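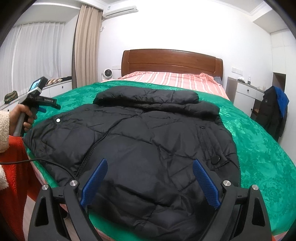
## 4. Washing and drying down-filled items

Use this section for jackets, vests and light quilts with a down or down-blend filling. For wool, leather trim or waxed cotton, go to section 6. The steps apply to the Prillus 12 front-load washer and the matching Plurell dryer. Program names on older panels may differ; see the table on the inside of the detergent drawer.

### 4.1 Before you start

1. Read the care label. If it shows a crossed-out tub, stop and take the item to a cleaner.
2. Empty all pockets, including inside pockets.
3. Close every zipper and snap. Detach the hood if it comes off.
4. Check the seams for loose threads or small holes. Repair them first. Filling that escapes in the drum can block the drain filter.
5. Rub a little liquid detergent into the cuffs and collar if they are stained. Leave for ten minutes.

**Note:** Do not use fabric softener. It coats the down and the item will not regain its full thickness.

### 4.2 Washing

1. Pull out the detergent drawer and rinse any powder residue from the left compartment.
2. Place one item in the drum. Two light vests may be washed together.
3. Pour liquid down detergent into the left compartment, up to the lower line.
4. Turn the dial to **Delicate** and set the temperature to 80 °F.
5. Press **Spin** until the low-speed light comes on.
6. Press **Extra Rinse** once.
7. Press **Start**.

If the drum stops and the panel shows *bAL*, the load has bunched up on one side. Wait for the door to unlock, spread the item around the drum by hand, and press **Start** again. If the message comes back, add two clean bath towels.

**Caution:** A soaked down item is heavy. Lift it from underneath with both hands. Lifting by the sleeves or collar can tear the inner baffles.

### 4.3 Drying

1. Clean the lint screen.
2. Put the item in the dryer with three clean tennis balls or dryer balls.
3. Select **Low Heat**. The air temperature on this setting does not go above 145 °F.
4. Set the timer for 60 minutes.
5. When the timer ends, take the item out, shake it and break up any clumps with your fingers.
6. Repeat steps 3 to 5 until no clumps remain. Most jackets need two or three rounds.
7. Hang the item in an airy room overnight before you put it away.

**Caution:** Do not use **Rapid Dry**. This program runs the heater at its full 2,200 watts and can melt nylon.

**Note:** Down can feel dry on the outside while the middle is still damp. A sour smell or flat spots along the stitching mean it needs another round.

### 4.4 Storing

Store down items on a wide hanger or loosely folded in a cotton bag. Vacuum bags are fine for a move but should be opened within two weeks.

Replacement lint screens (all Plurell models) can be ordered from the Mekville parts counter. Have the model number from the door frame ready.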